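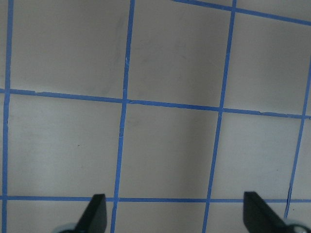

Taped grid for an open day demo: how square does it need to be?

Posted by palma_bench in Demonstrations and Open Days

We have an open day in November and I have been asked to run a pick and place demonstration on a small arm with a two-finger gripper. The table is pale grey and I have marked it out in cells with blue painter's tape, by hand. Visitors will call out a cell and the arm will move a block into it.

The strips are not all the same width and there are a few torn edges and overlaps where they cross. From the wrist camera the whole grid also looks skewed. My control program (Stukeo, with the stock grid module) asks for four corner points and works out the cell centres from those. Two things I would like to know before I redo the lot:

Does the tape need to be straight for this to work, or only the four corners?

Is there any point in using the wrist camera to find the lines, given that the light is uneven across the table?

The blocks are 30 mm and the cells are a good deal bigger than that.

domska_tech

Only the corners matter if you are teaching four points. The module fits a plane and divides it evenly. It never looks at the tape. The tape is there for the visitors, so a ragged edge costs you nothing. What will show is a strip laid well away from its calculated position, as the block will then sit off centre in its cell and somebody at the front will mention it.

Teach the corners, then send the arm to each cell centre in turn with the fingers closed and a few millimetres above the table. Mark the point in pencil and measure to the tape on each side. We ran 273 placements over one afternoon at the Urmont visit and re-taught the corners once, after the table was knocked. Clamp the table.

The skew in the camera view is perspective. The camera is not looking straight down. Leave it alone unless you intend to measure from the picture.

On finding the lines: possible, but I would not start on it this close to the date. If you do, threshold on hue and ignore brightness. Blue on grey separates well even with shadows across it. Fit a line to each whole strip so that small tears average out. Error 1904 in the log means it found fewer crossings than it expected, usually with the fingers in the way at the bottom of the view. Mask that part.

gridlock6

just use a printed mat

palma_bench

Thank you, corners only it is. A printed mat was considered, but the cell size may change again. I will lift the two worst strips and leave the others.

underhall

Agree with the first reply. Two additions from running something similar.

Check finger clearance with the gripper fully open, as well as closed. With a block already in the next cell, an opening finger can push it over the line. We limited the opening to the block width plus 6 mm on each side and had no more trouble.

Set the speed lower than you think you need. Ours was capped at 2000 mm per minute for the public session. People could follow which cell it was heading for, and the stop button was within reach of whoever was standing at the table. Put a letter along one edge of the grid and a number along the other, otherwise visitors will point, and the operator has to guess.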